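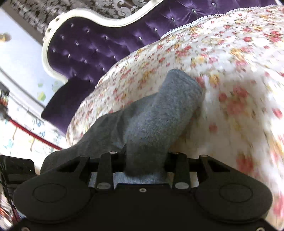 How many towels do I get with my booking?
Each guest gets one bath towel and one hand towel, left on the bed before you arrive. Pool towels are separate and are kept at reception.

Can I have fresh towels during my stay?
Stays of 5 nights or more include one change of towels and bed linen. For shorter stays you can swap a used towel for a clean one at the Willel House desk between 9am and 6pm. Extra sets cost £5 each.

Do I need to bring a cot sheet?
Yes. We supply the travel cot and mattress but no bedding for it. Please ask for the cot when you book, as we can't always find one on the day.

Which flats have a washing machine?
All the flats in Bresow Court have one. Guests in Willel House can use the laundry room on the ground floor, which is open from 7am until 10pm. The door code is in your arrival email. Washing powder is not supplied.

Can I take the towels to the beach?
Please don't. Sand blocks the machines. Beach towels can be hired from reception for the length of your stay.

What if I stain or lose something?
Tell us before you leave. Make-up and fake tan marks often wash out and we don't charge for those. Missing items are taken from your deposit at cost.

Who do I contact about linen?
Mehwish Chaudhry looks after housekeeping for both buildings. Ring extension 141 from the phone in your flat, or leave a note at the desk after 6pm.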